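## 5. Running the open-day demonstration

You've got the workstation up, the arm moves when you tell it to, and people are coming through the door. This is the fun section! Everything up to now was for you. From here on it's for the visitors, and the guide assumes you have finished Sections 1 through 4 on the machine you plan to use on the day.

The demonstration is the dining room pick: a simulated arm lifts a bottle off a table and puts it down again. It runs entirely in Cundeck, our simulator, so you can hand the controls to a nine-year-old and let go of your worries.

### 5.1 Before the doors open

1. Start the workstation and log in as `visitor`. Don't use your own account, or the saved views from your own work will show up in the menu.
2. Open Cundeck and choose **Demos > Dining Room**.
3. When the scene number box appears, type `1487` and press Enter. Other numbers load fine, but they move the furniture, and the practice path in 5.3 was recorded for this one.
4. Set **Speed** to 15 percent. It looks painfully slow to you. Visitors love it, because they can see each joint turn and work out which one is doing what.
5. Turn the big display toward the entrance and mirror the workstation screen onto it.
6. Press **Home** once and wait for the green bar under the view.

> **Note:** If the green bar doesn't show up, close the demo and load it again. Fergus Gillies has a longer explanation in the Riltach troubleshooting pages, but reloading has fixed it every time for us.

### 5.2 Letting a visitor drive

Stand beside the visitor, with the keyboard between you. Let them hold the hand controller the whole time, even when they get stuck (this is harder than it sounds, your fingers will itch).

1. Show them the left stick, which slides the gripper over the table, and the right stick, which raises and lowers it.
2. Ask them to bring the gripper over the bottle's neck. Don't mention the trigger yet.
3. Have them lower it slowly until the neck sits between the two fingers.
4. Now tell them about the trigger! Half a pull closes the fingers gently, and a full pull closes them tight.
5. Ask them to lift a little and stop there. Let them look.
6. Have them set the bottle down anywhere on the table and let go of the trigger.

A first try takes most people 5 minutes. Kids are often quicker, and they will want to go again right away, so keep an eye on the line.

> **Caution:** The controller cable crosses the walkway at knee height if you run it straight. Take it down the table leg and under the cable cover before anyone sits down.

> **Caution:** If a real arm is powered on in the same room, make sure the **Link** switch is off in the Cundeck toolbar. With Link on, the controller drives both.

### 5.3 Playing the practice path

For school groups, or when you need your voice back for a minute, you can play a recorded pick instead.

1. Press **Home**.
2. Choose **Path > Bottle, neck grip**.
3. Press **Play**, then tap the space bar whenever you want to pause. Tap again to go on.
4. Pause with the bottle in the air and ask the group what they think will happen if the grip opens. Collect a few guesses.
5. Press **Drop** and watch together.

Step 5 gets a cheer nearly every time. Anneli Vainio ran it for a group of 100 students in the Macedo lecture hall last May and had to play it four times before they would let her move on to the next slide.

You can also drag the view while the path is paused. Swinging it down close to the arm is my favorite, as you feel how far that elbow has to reach over. Try to leave it somewhere the gripper and the tabletop are both easy to see from the back row.

> **Note:** The drop won't break the bottle. Cundeck gives every object a solid shape, so it will tip, roll or bounce, and the result may differ a little between runs.

### 5.4 Questions you will get

**"Is it a video?"** Let them take the controller and drive the gripper somewhere silly. That settles it.

**"Why not use a real one?"** We do, in the Pluvbridge lab, and the tour goes there next. The simulated arm lets people practice a grip as many times as they like before any hardware moves.

**"Why is it holding the bottle by the neck?"** Great question, and worth stopping for. The fingers open only so wide, and the neck is slimmer than the body. Let the visitor try the body too, if there's time.

**"Can it pick up the other things?"** Yes, some of them. The statuette is a fun challenge, with that bent arm getting in the way. Save it for people who have already managed the bottle.

### 5.5 Between groups

1. Press **Home**, then **Reset Objects**.
2. Check that Speed is still at 15 percent. Somebody will have found the slider.
3. Wipe the controller.
4. Write the group's name on the sheet by the door, plus any question you couldn't answer. Sofia Cunha reads those sheets and adds the good ones to 5.4.
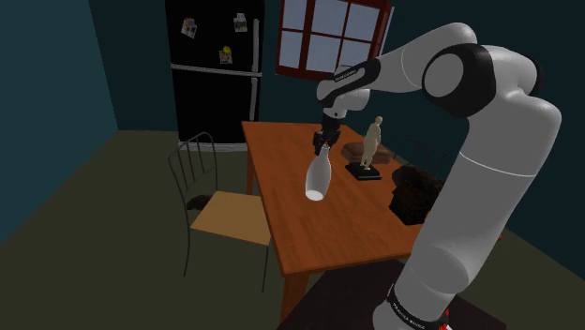 *Figure 5-1. Dining Room demo in Cundeck, with the bottle held by the neck above the table.*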